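1/ OK, I have been reading about rubber bands for a whole month and I need to put it somewhere. Thread!

2/ Started because I found my grandmother's jar of them on top of the fridge. She saved every single one, off the broccoli, off the newspaper, off the mail. 69 in the jar (yes, I tipped them out) and maybe half went to crumbs when I stretched them.

3/ Why do they do that? Oxygen, mostly. Natural rubber is made of long tangled chains, and oxygen and sunlight slowly break them up or lock them together. Sticky first, then brittle. Ozone is even worse on a stretched one.

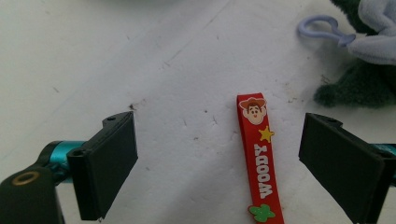
4/ My favorite part: stretch a thick band fast and touch it to your lip. It's warm! Let it shrink back and it feels cool. I did this at the kitchen table like 18 times in a row and then made Manju Uniyal do it too.

5/ And if you hang a weight from a band and heat the band, it gets SHORTER. Most stuff grows when you heat it. Rubber under tension pulls itself up. I love this so much.

6/ People have built wheels with rubber band spokes that turn under a heat lamp. Very slowly. Kiran Pant is trying one with an old bike rim and so far it wobbles.

Things to try if you want to join in, no fancy gear:

- Put one band in a sunny window and one in a dark drawer, same bag, same day. Check them in February.

- Hang a cup of coins from a band, mark the height on the wall, then go at it with a hair dryer. Keep the dryer moving.

- Lay a cut band flat next to a ruler before and after a night in the freezer. Write the numbers down or you will forget them, ask me how I know.

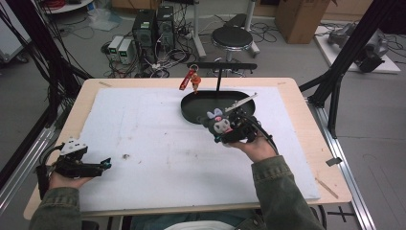
- Stretch one around a thick book and leave it for a month. See how much longer it is when it comes off.

7/ Next up is balloons, same stuff but thinner and they age so much faster. If you have an old jar of bands at home, tell me how old the oldest one is!!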